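Table Clearing at Burnavness: The Year in Pictures, and the Cable That Got Us
Posted December 30, 2022

Welcome, and pour yourself something warm, because I do go on a bit. We have been teaching Adero, our two-armed machine, to clear trash off a table at the Burnavness workshop since July, and people keep asking how it is getting along. Mostly very well, thank you! But the run that everybody wants to hear about is the one that went wrong, so I have built this page around that one and tucked the rest of the story in on either side.

The job itself sounds like nothing at all. Cardboard, cartons, wrappers and bottles go on a table, and the arms pick them off one at a time and drop them in a bin. You or I would do it while talking on the phone. For a pair of grippers, though, a crushed carton is a different shape every single time, and torn cardboard is worse, since it bends when you pull it and drags its neighbors along for the ride.

By the fall we had logged 953 picks, and I was feeling rather pleased with us. The grippers had new fingers from Vosico, the software had settled down, and we had gone 136 picks in a row without anyone reaching for the stop button. I had even started drafting a cheerful little note to send around. (It is still in my drafts folder, and it can stay there.) 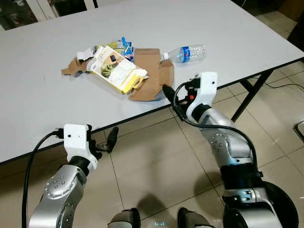 Then, on pick 137 of that run, the right arm closed on a piece of cardboard, lifted, turned toward the bin and simply kept turning. The wrist went past the point where it should have stopped, the cable on the outside of the arm pulled tight, and the gripper lost its connection with the fingers still shut. The arm did what it had been told to do when it heard nothing back, and it tried the move again. So there we were, with an arm tugging on its own cable and a piece of cardboard waving about like a flag.

I hit the stop. It took me longer than I would like, because the button was on the far side of the bench, next to my coffee. Nothing hit anyone, and the worst of the damage was a cracked plug and my pride. Still, I have thought about that walk around the bench a good deal since.

We spent the better part of a week on the cause, and there were really two of them. The first was a limit on the wrist joint that had been widened during testing and never put back. I did that one myself, so there is no mystery about who to scold. The second was the retry. If the gripper went silent, the arm was allowed to repeat its last move up to 52 times before giving up, which must have seemed like a sensible number to somebody on some long evening. It now gives up at once, holds still, and makes a very rude noise.

The cable has changed too. Our friends at Magagula, who know far more about wiring than we do, suggested a longer loop near the gripper and a clip that lets go before the plug does. I was doubtful about the clip - it looks like something off a curtain rail - but we pulled on it by hand until our fingers were sore and it let go cleanly every time.

There are also two stop buttons now, one at each end of the bench, and the coffee lives on a shelf by the door. If you come to visit, please leave your cup there as well, and stay behind the yellow tape while the arms have power. I know it feels fussy when they are only creeping along, but they creep right up until they don't.

Since the repair we have done another 591 picks. A few wrappers have gone on the floor, and one bottle rolled the whole length of the workshop and had to be fetched from under the heater, but the wrist has stayed inside its limits. We check that limit every morning before power goes on, and the sheet for it hangs by the door. The old cracked plug is hanging beside it on a piece of string, and you are welcome to have a look at it when you stop by.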